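The rule at Womum fits on one sheet of paper, and Gunvor Magnusson wrote it herself in February. No arm program goes to the real bench before it has passed in simulation, and a person other than the programmer must sign.

"Before, each engineer had his own idea of what is tested enough," she says. "One was content with 2 runs, another wanted 900."

Now the number is written down. The sheet also says what must be recorded: the grip height, the opening of the fingers, and the distance to every fixed surface near the arm.
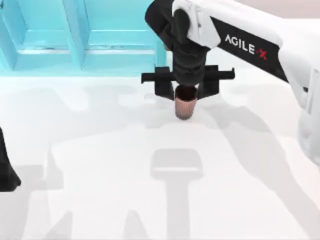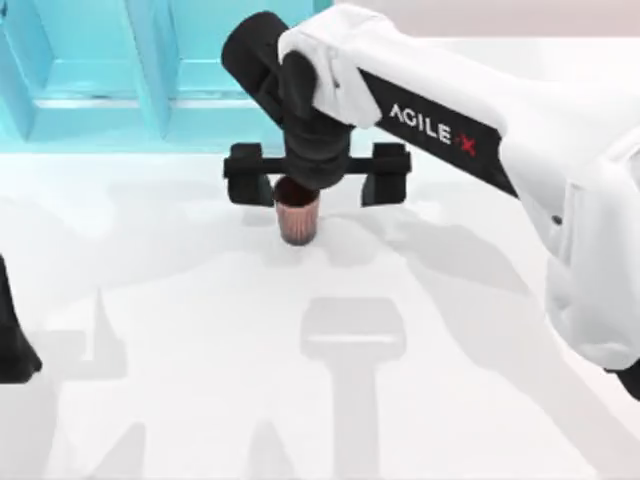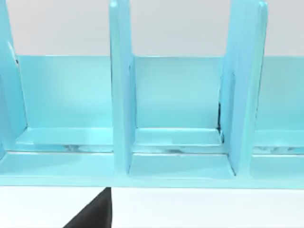 The rendered tabletop, the cup and the turquoise unit.

The last point on the sheet caused the most discussion. Ayodele Wike, who signs for the night group, wanted that failed runs are kept together with the good ones. Of the first 900 runs, 694 passed. The others are stored in the same folder, with the same names, and a new colleague must read through them in the first week.

Elsa Kvam was against it at first. She thought it would cost too much time, and she still finds the forms too long. But she agrees with the second signature, and has asked that Stetgate, the sister company, takes over the same sheet. Their answer is expected after the next review, when the limits for speed close to shelves will also be decided.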